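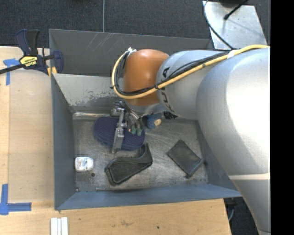

Which gripper handled mixed items best in the bin-picking trials?
The three-finger unit with soft fingertips had the highest first-attempt pick rate, though it was slower per cycle than the parallel-jaw unit.

Prirari Releases Results of Gripper Comparison

Sat 9 November -- Prirari today released results from a side-by-side trial of 3 end effectors for picking mixed goods from open metal bins. The trial logged 3118 pick attempts on a KUKA arm. Bin position, lighting and controller settings were held fixed between units.

The grippers tested were a Wandik parallel-jaw unit, a Gallagher vacuum unit and the Jotero, a linkage-driven gripper with three fingers. Each worked from the same item list, which included flat, curved and soft goods with no set orientation. Items were placed again by hand after each run.

The vacuum unit was fastest on smooth, rigid packaging and lost grip most often on textured surfaces. The parallel-jaw unit did well on narrow items lying clear of the walls. Picks close to a bin wall were the main source of failed attempts for both. The Jotero completed more of these, but its approach path had to be replanned 234 times -- mostly to keep the outer finger clear of the rim.

"Cable routing set the limit on wrist rotation before the arm did," said Gaurav Awasthi, test lead at Prirari. "We shortened the service loop in September and repeated the first 200 attempts with each gripper."

Cycle times, failure codes and fingertip wear measurements are included in the full report, available on request from the Prirari test office. A second round will compare two depth cameras using the same bins and item list.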